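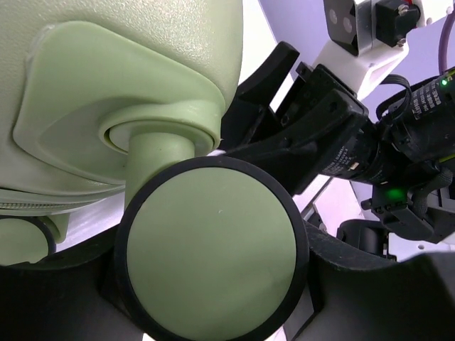
How to Clean Suitcase Wheels (Before They Start Singing)

5 Jun 2019
By Szymon Adamczyk

Every suitcase I have owned has developed a voice. It starts as a squeak somewhere near the taxi stand and by the third trip it's a full aria, performed at 5 a.m. in a hotel corridor with a stone floor. The cure is fifteen minutes of poking at hair. I'm sorry, but it's mostly hair.

These steps are for spinner cases, the kind with swivel casters at the corners. If yours is the old two-wheeler that only goes in one direction, skip the part about the collar and enjoy your simpler life.

What you need

Tweezers, an old toothbrush, dish soap, a rag, a wooden toothpick or two, and dry silicone spray. Leave the cooking oil in the kitchen. My neighbor Ryszard Wieczorek used sunflower oil on his and collected most of the gravel in Sorcombe.

1. Empty the case and close it. Zip it all the way around. An open shell flaps about while you work, and you will drop a toothpick inside and find it in September.

2. Get the wheels where you can reach them. Lay the case on its back on an old towel, or stand it on its head if it will stay put.

3. Spin each wheel with a finger. A healthy one coasts. A bad one gives up after half a turn. Then swivel the whole caster in its collar, all the way around, and feel for a spot where it catches.

4. Pull the hair. It winds itself around the axle, between the wheel and the bracket, and it packs down like felt. Snip it with small scissors if it won't unwind. Keep the points away from the tire, which is softer than it looks.

5. Scrub the wheel faces and the rims with soapy water and the toothbrush. Run a toothpick around the gap in the swivel collar. Wipe, then leave everything to dry properly. Overnight is good. Spraying a wet wheel gets you a wet wheel that smells of silicone.

6. One short burst of spray at the axle, one at the swivel stem. Spin, swivel, wipe off whatever runs.

While you're down there

The zipper passes close to the bottom corners and picks up the same grit as the wheels. Brush along the teeth with the toothbrush, dry this time, and go slowly on the curve.
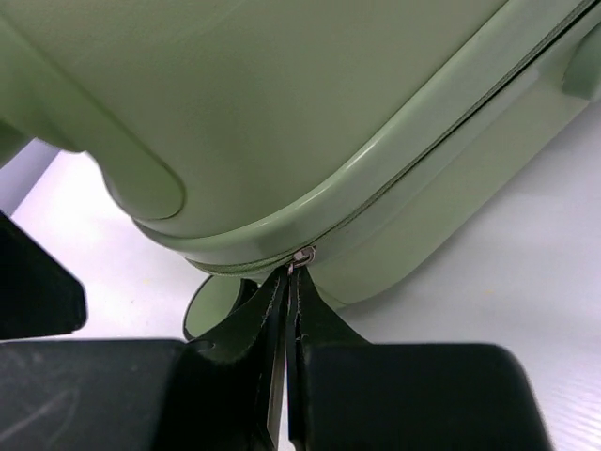

Zipper pull on the lower seam. Brush either side of it, then move it along and do the bit it was sitting on.

If the slider still drags, rub a plain candle stub over the teeth and run it back and forth a few times. Colored candles will do the job too, and will also do your white shirts.

A wheel that wobbles after all this has a worn bearing, and no amount of brushing will talk it around. Look for screws inside the lining before you order a replacement. If you find rivets, take it to a repair shop and let them do the swearing.

Contact | © 2019 Szymon Adamczyk | Back to top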